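Let the Robotics Class Keep Its Flowers

Opinion

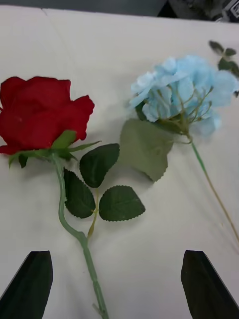 The school board in Iltstead will decide in October whether the robotics elective at the high school goes back to competition kits. The argument for going back is easy to follow. Competitions have scores and trophies, and parents can sit in the bleachers and see what the money paid for. The current project has none of that. Twelve students spend a semester teaching a robot arm to pick up artificial flowers and put them in a vase.

I have a child in the class, so I am not neutral. I also thought the project sounded silly when I first heard about it. I have changed my mind, and I think the board should leave it alone.

Under the old program, the students bought a kit and built a machine to move identical plastic blocks around a marked field. They learned to use tools and to work against a deadline, and I don't dismiss either one. But the blocks were all the same size and the field never changed. By the second year, most teams were copying designs they had found online. The best team was usually the one with the most practice hours, and those were the students who had a ride home at 6 p.m.

A flower is a harder object than a block. A rose has a heavy head and a thin stem, and leaves that stick out to one side. A hydrangea is nearly all head. If the gripper closes on a leaf, the stem swings. If it closes too high, the bloom gets crushed against whatever is next to it. Two flowers lying side by side may have leaves almost touching, and the students have to decide which stem to go for first. There is no design online to copy for that, or if there is, my daughter's group has not found it.

The class keeps a log of every attempt. Last semester's log has 654 entries, and I have read a good number of them. Each one gives the flower, how it was lying, where the gripper closed and what happened next. Many of them are failures. One group improved its results by changing nothing except where on the stem it aimed, and it took them three weeks of reading their own notes to see it. I work in quality control at Kwok, where we make pump housings, and I would be glad if our new hires could keep records like that.

The objection I take most seriously is about motivation. Some students want to compete, and a few have said they would not sign up for another semester without a tournament. The high school in Stondcombe runs a full competition team and has a waiting list. That is a fair point, and I would support a club for those students after school. The elective is a different thing. It meets for 55 minutes in the middle of the day, it carries a grade, and it is open to students who have jobs or have to catch the bus.

The other objection is cost. The arm was expensive, but it has already been paid for. Going back to kits would mean new registration fees and travel every year, including the regional meet in Skusberg, which is an overnight trip. The flowers came from a craft store and have held up well - the petals get a little bent, and the students bend them back.

I do have one complaint. The class does almost nothing to show its work. There was no open house last spring, and most people in town have only heard the phrase "flower robot" and made up their minds from that. The school should hold an evening where anyone can come in and watch, including the attempts that fail. Board members should be there before they vote. They should also ask to see the log, and ask a student to explain a page of it.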